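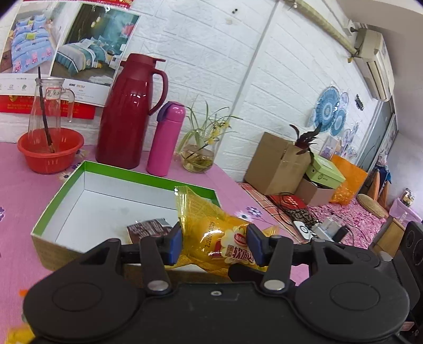
Chapter 4
Why We Snack

I used to eat lunch at my desk and swear I wasn't hungry at three. Then I'd hear a wrapper crackle two rows over and, well, there went my afternoon! My old teacher Tomoyo Kobori called this cue-driven eating, and I've been a little obsessed with it ever since.

In this chapter we'll look at what sets off a snack (sound, habit, boredom, plain old hunger) and how portion size sneaks in.
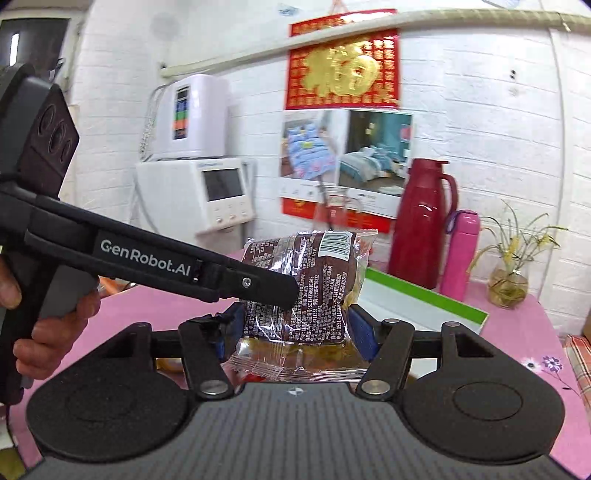 Figure 4.1 A snack in clear, crinkly film with small Chinese print on a dark brown panel.

Before you read on, jot down the last thing you ate between meals and where you were sitting. Keep the note handy, you'll want it for Section 4.2.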